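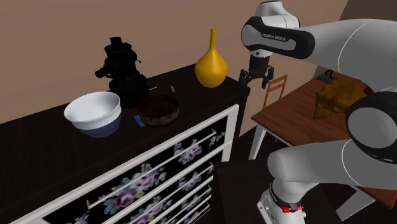 Dandis es el paquete de prácticas de manipulación simulada que usamos en el taller de robótica de Zoso. Incluye 32 escenas domésticas y 9 ejercicios guiados, con licencia para 30 alumnos. La escena de la cómoda reúne un brazo FRANKA EMIKA, cajones con flores estampadas y, sobre la tapa, dos cuencos y un jarrón amarillo de cuello largo — el ejercicio 4 pide planificar una trayectoria que no lo roce.

Cada equipo entrega su código y un registro de intentos. Las pinzas, los objetos y la luz se cambian desde el archivo de escena.
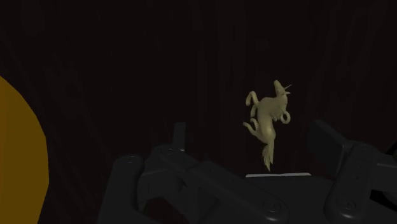
Figura de unicornio entre los dedos abiertos de la pinza.

Material docente: Luuk Verbruggen y Rostam Bakhtiari. Las inscripciones para el concurso Van Beek se abren en junio.

Lectura: 1 min
682 visitas · 9 compartidos
© Zoso — Contacto — Volver arriba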